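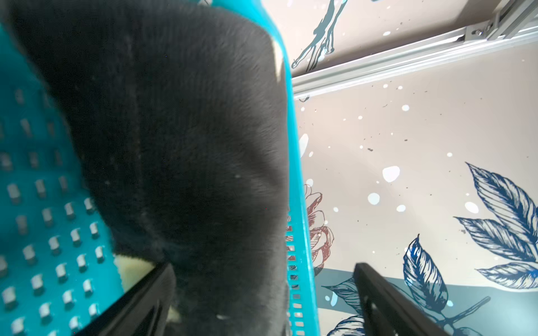 Wrist camera, close in over the teal basket

Search this forum Search titles only Go

Vesora two-arm bench kit: worth the money for a small workshop?

bernadette_arnaud
Hello all, and sorry in advance for the length, I never manage to write a short post. I have had the Vesora two-arm kit since the beginning of August and I promised a few of you in the chat that I would say how I was getting on with it, so I've made a pot of tea and here goes.

First the money, as that's what everyone asked. I paid 1,269 for the pair of arms with the rail, the mounting plates, the wrist cameras and the fixed camera. The single arm is 649, so the pair saves you next to nothing and you shouldn't let the shop page persuade you otherwise. Delivery from Perrin was included. The frame was not, and I built mine from aluminium extrusion I already had, with a bit of wallpaper on the panels (the bullfinches, yes, my sister chose them and I have grown very fond of them).

What I wanted was something to practise soft things on. Everybody's demo is a wooden block going into a cup, and I teach evening classes where people want to know if the arms can tidy up a tea towel. So most of my time has gone on cloth and fluffy bits and pieces, in and out of the basket. The fingers are long and flat and they do get down inside, but you have to come in steeply, and the wrist camera then gives you a view that is mostly basket wall. I spent two evenings thinking my calibration was wrong when I was simply too close!

Things I like: the arms are quiet, the cables can be clipped along the links so they mostly keep out of the way, and the Atum software that comes with it starts first time, every time. Things I don't: the manual is thin, the cable clips are fiddly if you have cold hands, and the wires near the bases are left very exposed for something that costs this much. I've asked Bemesell if they do a cover and am waiting to hear.

Happy to answer anything. I'm usually here after supper.

quentin_f
Thanks for this Bernadette, very generous of you to write it all out. I'm going to be the grumpy one, I'm afraid. 1,269 for a kit with bare wires and a manual you describe as thin seems a lot to me. I looked hard at it last winter and decided to buy two second-hand arms and write my own control code, and although it took me the best part of the spring I know every line of it now. If something goes wrong I don't have to write to Bemesell and wait.

Did you try it with anything flat? A placemat, say. I found that picking a thing up was easy and getting hold of one thin edge against the table was dreadful.

bernadette_arnaud
Quentin, you are allowed to be grumpy, you've earned it with that spring of yours. But I don't have a spring! I have Tuesday-sort-of evenings, if you see what I mean, and I'd never have got past the first cable.

Flat things: yes, with mixed results. Séverine has been using my bench for it and has had far more patience than I have, so I've asked her to come and tell you herself.

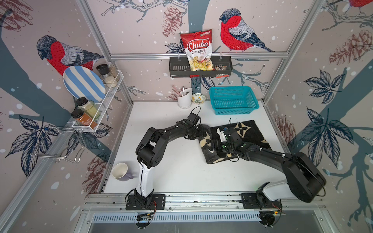
Posted by Séverine Cordier, 7.40 pm
Member, two-arm section

Evening everyone. I've been borrowing Bernadette's bench for the flat work, so I can answer Quentin at least in part. The mat is a black one with big cream flowers on it, chosen on purpose — the flowers give you something to aim at on the camera, and you can tell at a glance how far the thing has slid. A plain mat would probably be kinder to the eye and much worse to work with.

Quentin is right that the edge is the hard part. What I do is let one arm come down on the mat and hold it while the other goes looking for the edge. With one arm you'd just be pushing the mat about the table, and I think that is the real case for buying the pair, whatever Bernadette says about the saving. I had the single arm on loan from Perrin before this and I sent it back after eight days.

Now, the setting up. Don't start with a bare table. It's tempting, and the first lesson in the Atum software more or less tells you to, but you end up with movements that only suit a bare table, and the minute you put a mug down you are knocking it over. We keep a normal amount of clutter about: the pot of utensils and the little leafy bowl at the back, the spice rack on the side, crisps up in the wall basket.
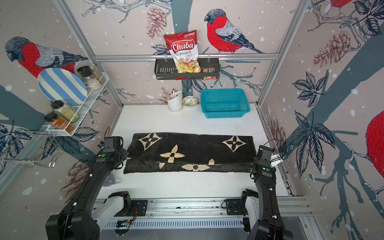
Leave it where it is, too, for a whole session at least, and move things between sessions if you want variety. I used to shuffle everything along after each go and then I could never work out what had made the difference. These days I save each go under its own name in Atum and write a line or two beside it, and I have 113 of them for the mat alone. I'd say the last third are decent. The early ones are very funny to watch.

One real complaint from me. The grippers are parallel ones and the fingers are stiff, so on thin cloth over a hard table you need to come down very gently or you'll feel the whole rail complain. A softer fingertip ought to be in the box at this price. I've put a layer of felt under the cloth on some goes and that helped, though I suppose it's cheating a little.

gaspard_tessier
I don't think it's cheating, Séverine, half the tables in real houses have a cloth on them!

I've had the Vesora pair for longer than Bernadette and I'd add one thing for anybody wavering. Check how deep your bench is before you order. With both arms on the front rail they have to reach right to the back to get at anything near the wall, and mine did not like being stretched that far with something heavy in the fingers. I moved my back panel forward by the width of my hand and life got a good deal easier.

On the wires I'm with Quentin. I caught one with my sleeve in the first week and had to refit the connector. I made a cover out of a plastic food tub and it has been on ever since.

quentin_f
A food tub on a 1,269 kit! I rest my case, Gaspard.

More seriously, Séverine, the holding-down trick is a good one and I'm going to steal it. Do you press with the fingers open or closed?

Posted by Séverine Cordier, 9.15 pm
Closed, and quite near the middle of the mat. With the fingers open I kept getting a pinch of cloth between them without meaning to, and then the mat comes up with the wrong arm and you have to begin again. Try it both ways though, your fingers may be a different shape from ours.

bernadette_arnaud
I'll put a note here when I hear from Bemesell about the cover. And Gaspard, please could you measure your tub for me? I think I have the same sort in the cupboard.

Comments (4)

Ginette Ferrand
Quentin's spring was my spring as well, as there was an arm on our dining table until June. I would have paid the 1,269 gladly.

maplecroft
Is the single arm enough for someone who only wants to move things in and out of a basket? 649 is about as far as I can go.

gaspard_tessier
Maplecroft, for baskets I'd say yes, so long as the basket doesn't slide about. Stick it down with a bit of putty. You can buy the second arm later and it goes on the same rail.

lou_b
Where is the wallpaper from please? I love the pine cones.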